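Polat Handheld Pair: two months of collecting demonstrations with it

Price paid: 1,499 for the pair, with cables, charger and one spare set of finger pads. Bought with our own money from Golier, who sell most of the Polat range here.

I should say up front that I don't trust this category much. Every maker of handheld grippers makes the same promise. Leave the robot in the lab, walk into any home with a pair of grippers, do chores with them, and go back with training data that a policy can learn from. Some of that is true. A lot of it depends on details that don't show up on the product page, and those details ate most of my March.

Our use was household work. Opening and closing things, mostly: cupboard doors, drawers, taps, window blinds. We had been teleoperating a two-arm setup, and it was slow enough that people dreaded their turn on it. So the bar for the Polat pair was low on speed and high on everything else.

Speed first. It wins, easily. In one afternoon I recorded 114 episodes across 6 tasks, which is more than we ever managed in a day by teleoperation. Then I went through them in Lernent, the software that comes with the pair, and the number I would want to train on was a good deal smaller. Some were my own sloppiness. More of them were tracking.

The grippers are tracked by marker cubes, one on each, and a camera on your head has to see them. In a big bright room with your hands at chest height this works fine. Polat's demo videos are all shot at a kitchen island, and I now understand why. Reach up, twist a wrist, put one hand behind the other, and the pose starts to jump. Lernent will fill short gaps by itself and does not mark very clearly where it has done so. For me that is the worst thing about the package. A gap you know about can be thrown out. A smooth made-up path through it goes straight into the training set looking like something I did with my hand.

You can turn the filling off. The switch is three menus down and goes back on after every update.
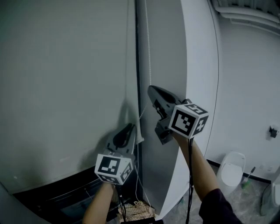
Blinds were the task I expected to go badly, and they mostly did. A bead chain is thin, it swings, and it needs a pinch at just the right spot followed by a long steady pull. With fingers you don't think about it. With the Polat jaws I had to look for the chain, close, check that I had it, and then pull with my whole arm and shoulder. The motion I recorded was careful and stiff. Is that a useful demonstration? I went back and forth. It is at least a motion the robot's own gripper could make, and that is the whole argument for this kind of tool over filming bare hands. It also teaches a lot of hesitating. I ended up trimming the starts of nearly all of those episodes.

Small rooms are a separate headache. Bathrooms especially. You stand where you can stand, and that decides where your arms go. The sales copy says "collect anywhere," and I'd change that to "collect anywhere you can hold both elbows out."

Comfort is middling. The cubes make each gripper top-heavy, and after 7 or so minutes with my arms raised I wanted to put them down. The trigger spring is too strong for my taste. Polat sells a lighter spring as an extra, which is cheeky at this price.

The cables deserve a paragraph. There is one per gripper, and the manual shows them clipped neatly along the sleeve. The clips in the box are no good and I stopped using them. Left hanging, a cable mostly stays out of the way, until you turn around or work low, and then it catches on a drawer handle. I lost a few good takes like that. A battery version has been "coming" for as long as I've been looking at these.

What about the results? I trained the same small policy on our old teleoperation set and on the cleaned Polat set. Drawers and cupboard doors got better with the Polat data, and I could see it without squinting at a chart. Taps were a wash. Blinds were poor both ways. I wouldn't read too much into this, with one robot and one rather tired person doing nearly all of the demonstrations. The gain on drawers may come from having more homes in the set and have little to do with the grippers. I haven't run the test that would separate the two, and I notice that Polat hasn't published one either.

The other product I tried was a Drondance single-hand unit, on loan. It tracks better close to a wall and feels lighter, but one hand is one hand, and its export format needed a day of scripting before our loader would take it. If your tasks are all pick-and-place, I'd look at it before spending the money on a pair. For two-handed work there was no contest.

Calibration on the Polat takes a few minutes and should be repeated any time a cube gets knocked. Mine got knocked a lot. The mounting screw works loose, and a slightly turned cube gives you a whole session of data that looks fine and is wrong by a finger's width. Put a pen mark across the joint so you can check it.

Would I buy it again? For drawers and doors, yes, with some grumbling. For anything overhead, thin or dangling, I'd ask Golier for a trial first and go through the raw tracks with gap filling turned off. They let me keep a demo pair for a week before I paid, and I spent that week in a kitchen. I should have taken it into the smallest room I had.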